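2024-08-11 — Mostden bench, tabletop

Wiped the black top down twice this morning, streaks both times. Switched to the Wan cleaner, 2 caps in 600 ml water, let it sit, then buffed. Better. Do NOT use the blue roll, leaves lint everywhere.

Old tape marks: peel slow, low angle. Residue came up with the plastic scraper, teh metal one is back in the Girgate drawer and should stay there. Tape order is 100 short again, emailed Sevach.
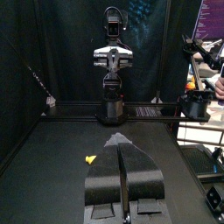 Tabletop, gray tape still down, yellow piece to the left.

Still to do — rest of the tape, far rail, check bracket screws. Need more cloths befor next week.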